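Martes, por la tarde. Cuaderno de taller, sigo en la página de las cajas.

Empiezo por lo que me preguntó Nnamdi ayer y que no le contesté bien: sí, lo de empaquetar cosas mezcladas en una caja abierta cuenta como prueba, aunque parezca que estamos haciendo una mudanza. El encargo de Skoto es justo eso, cajas de habitación, las que la gente llena con lo que va encontrando encima de la cama cuando ya no le quedan ganas de clasificar nada. Y para llenar una caja así hay que hacerlo en un dormitorio, con colcha y todo, porque en la mesa grande del taller nos sale todo demasiado ordenadito (me pasa siempre, me pongo a alinear cosas sin darme cuenta).

**Cartón**

Usamos las cajas de Obeidat, las de solapa larga. Me gustan más que las de Pustine, que tienen mejor precio pero se abren por la esquina en cuanto las cargas dos veces. Hala dice que soy una exagerada, que la esquina aguanta si la encintas por dentro. Lo probé por la mañana con dos de Pustine: una aguantó y la otra no, así que seguimos igual que antes de discutirlo. Apunto que la que falló llevaba la cinta puesta deprisa, y la puse yo.

El gramaje viene en la hoja de pedido, la 531, no lo copio aquí. Hala, si buscas la hoja, está en la carpeta azul y no en la verde.

**Cinta**

Nos quedan casi 80 rollos entre blanca y marrón, o eso dice el inventario de Nnamdi, que yo no he contado nada. La blanca se ve mejor sobre el cartón y por eso la prefiero para marcar, pero para cerrar la marrón pega bastante más. Propongo dejar la blanca para etiquetas y ya está. Hay que acordarse de meter siempre el rollo dentro de la caja que se está llenando, que luego pasas diez minutos buscándolo debajo de la ropa (la semana pasada apareció dentro de una funda de almohada, ¡y ya habíamos abierto otro!).

**Orden de llenado**

Lo que hemos ido probando estos días:

- Lo que pesa o no se deforma, al fondo. Un rollo de cinta sirve, un libro también.
- Trapos y paños encima, sin doblar. Doblados quedan más bonitos pero dejan huecos a los lados y todo baila.
- Piezas curvas o delicadas, pegadas a la tela. Nunca contra la pared de la caja directamente.
- Nada que asome por encima del borde, o las solapas no cierran y acabas sentándote encima.

El tercer punto es el que más me cuesta. Lo curvo no se queda quieto, lo arrimas a un paño y en cuanto mueves la caja se va al otro lado. Con papel arrugado mejora, pero Skoto no quiere papel en el paquete y tienen razón, es una montaña de basura al final del día. Así que tela, mucha tela, y paciencia.

Otra cosa que quería dejar escrita: llenar sobre el colchón tiene su truco. La caja se hunde un poco por un lado y lo de dentro se va hacia allí. Si pones una bandeja rígida debajo se arregla, pero entonces ya no es como lo hace la gente en su casa. Hoy, sin bandeja. Mañana me gustaría repetir con ella y comparar, si Hala me deja la habitación libre antes de comer.

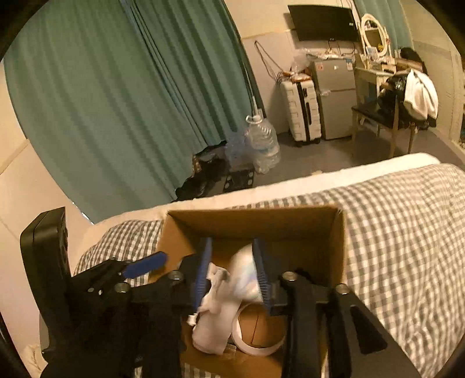

*Caja abierta sobre la colcha de cuadros, con el paño blanco y el rollo de cinta blanca en el fondo.*

El paño lo metí arrugado, tal como dice la lista. Me queda la duda de si uno solo basta para una caja de este tamaño; yo diría que pide por lo menos otro, y que lo curvo agradecería tener tela por los dos lados. Nnamdi, tú que tienes mejor mano, ¿lo pruebas?

El presupuesto de Starow llegó a mediodía: 2000 cajas planas, entrega en noviembre. Me parece una barbaridad de cajas para el almacén que tenemos, pero el precio por unidad baja tanto que habría que pensarlo. He pedido que nos pasen también el de media tirada. Y que pregunten si las solapas pueden ser como las de Obeidat, que si no vuelvo a la guerra de las esquinas.

Pendiente:

- [ ] Repetir con bandeja debajo
- [ ] Dos paños en vez de uno
- [ ] Pasar la cinta blanca al cajón de etiquetas
- [ ] Contestar a Starow (Hala)
- [ ] Devolver las tijeras buenas a su sitio, que las tengo yo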